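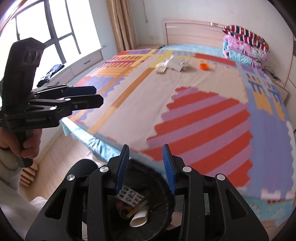
Upstairs bedroom check, Ranasinghe house, Astbridge
Done in August by Seo-ah Joo, with Ruwan Weerakoon reading the items out from the landing and arguing with half of them.

Same list as the other bedrooms, so some of the items are a bit silly for this room, but I've left them in so the numbers match. OK means OK. FIX means somebody (me, usually) has to do something. WATCH means I don't love it but I can live with it until next time.

1. Door opens all the way, nothing behind it
OK. There's a robe on the hook that makes it bounce back a little. I pushed it with my foot a few times and it always gave.

2. Clear path from the bed to the door in the dark
WATCH. I did this one properly, lights off, at 11 at night, in socks. You can do it, but my hip found the corner of the dresser. Ruwan says I should have just walked slower. I say a person getting up for the bathroom isn't going to walk slower. If we could slide the dresser toward the closet even by the width of a hand I'd give this an OK.

3. Rug lies flat
OK. No curl at the corners, and the grippy mat is still under it. I pulled it back to look at the floor while I was down there and found a sock and a pencil, both returned to the dresser.

4. Bed frame and headboard solid
OK. I leaned on the headboard with my whole weight and got one creak. It's the pale wood one with the raised frame, and I ran my hand along the top looking for splinters and didn't find any. Please take the little clips off the top rail, though. They aren't going to hurt anyone sitting up there, but one of these days they'll go down the back and then I'm the one under the bed with a flashlight.

5. Bedding: nothing trailing where a foot could catch it
WATCH. The patchwork cover is big and it wants to slide. I love that cover (the red and mauve stripes, all the little comb shapes, I could look at it all day!), but the turquoise underneath hangs down at the foot corner on the right, and that's the sort of thing you catch with a toe when you come around the bed carrying laundry. Tuck it in when you make the bed. It takes two seconds, and I timed Ruwan complaining about it for much longer.

6. Spare bedding stored so it can't come down on anybody
OK for now. The folded pile is up against the headboard on the right, striped one on top, pink in the middle, turquoise at the bottom. It's fine as a daytime place. It is NOT fine as a nighttime place, so whoever sleeps there needs to move the pile to the chair first and I don't want to hear that the chair is full. Longer term I'd like it in the closet, on the middle shelf and not the top one. I'm short, and dragging a quilt off a high shelf onto my own head is a thing I've done before.

7. Cables and chargers by the bed
FIX. Oh, this one. The bedside table on the right has a tangle of dark cables on it and I don't know what half of them are for. What I want:
– pull them all out and see which ones really charge something
– look each one over for splits, especially right behind the plug
– anything nobody claims goes in the cable box downstairs
– what's left gets a tie around it and stays on the table, off the bedding
And please don't charge a phone under the pillow. I've said it before and I'll keep saying it, I'm that person.

8. Heater
OK. It's the little 1000 watt one and it lives in the closet until the weather turns. Cord is good, tip switch clicks off when I tilt it. When it does come out, it goes by the dresser wall, plugged straight into the outlet and not into the strip. The turquoise bit hanging off the bed is one more reason to keep the heater on that other wall, now that I think of it.

9. Smoke alarm
OK. Pressed the button on the Gravari and it screamed like it should. Lama went under the couch and stayed there until dinner (sorry, Lama). I wiped the dust off the vents with a dry cloth. Battery goes on the list for next time anyway.

10. Medicines and packaging put away
FIX, and I'm going to go on about it, so get a cup of tea.

The bed has turned into the medicine shelf. When I looked there was a blister pack lying out with its compartments facing up, next to a crumpled heap of white stuff, and I've also got a tube of cream with a yellow and white box by it, a folded leaflet, and an orange cap. I'm not cross about it – I do the same thing, you sit on the bed, open everything up, read the leaflet, then the phone rings. But on a cover that busy, small things just vanish. I went over it with my palms flat, square by square, like I was looking for a contact lens, because a loose pill on a patch of lavender and yellow is not something I trust my eyes with.

So here's what I'd like:
– Blister packs go back in their box with the leaflet, and the box goes in the lidded tin on the bathroom shelf.
– Don't cut the packs up into little squares. You lose the name and the date, and the corners are sharp.
– Cream gets its cap on before you put it down anywhere. Write the month you opened it on the tube.
– Loose caps get matched to a bottle or thrown out. A cap by itself is a choking thing for small visitors and a chewing thing for Lama.
– Thin plastic and crumpled packaging straight in the bin with the lid. Not the wicker one, she can get her whole head in there.
– Read the leaflets at the table downstairs where the light's better.

Ruwan wants it written down that he thinks a small lockable box in the bedroom would be more realistic than the tin in the bathroom, because people take their evening things in bed. And fine, he's got a point. Bathrooms get steamy too. I'll price a box with 2 keys and we can fight about where the spare key goes.
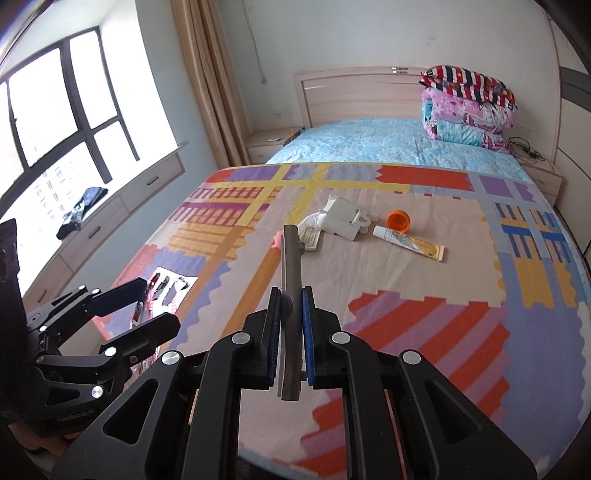

11. Papers and odds and ends on the bed
FIX, but a small one. There's a white card or sheet with dark shapes on it toward the foot, and a little red and white something near it that I'd like picked up and put wherever it belongs. Paper on a bed slides off onto the floor and then it's a slipping thing. I know that sounds fussy. I went down on a magazine once in my own hallway and had a purple elbow for weeks, so fussy is what you get.

12. Bedside light can be reached lying down
WATCH. I lay down and tried it. Left side, yes. Right side, not with the pile of bedding where it is, you'd have to climb over it. See item 6.

13. Window
OK. Opens, closes, latches, and the limiter holds when I push on it. The cord for the blind is up on its hook where it should be. Whoever did that, thank you!

14. Mattress and sheet
OK. The fitted sheet stays on at the corners when you pull it. I lifted the mattress at the head end to check the slats and they're all sitting in their slots. I didn't lift the foot end because my back said no, so Ruwan owes me that one.

15. Under the bed
OK after I'd been under there. One suitcase, empty, no cords. Please don't start keeping shoes down there again.

Who's doing what
Me: cables, the dresser (with help), price the lockable box.
Ruwan: slats at the foot end, clips off the headboard, new battery for the Gravari.
Whoever is sleeping there: everything off the bed and into its box before lights out, and the quilts on the chair.

Things I'd add to the list for next time
A line about the closet light, which gets hotter than I like if you leave it on with the door shut. Also a line about the hand cream and medicine dates all over the house, not just in this room. I checked 7 tubes in my own bathroom after I got home and threw out more than I kept, so I've got no business lecturing anybody, but I'm going to do it anyway.

The back bedroom is next. Ruwan, bring the good flashlight this time, the one from the car.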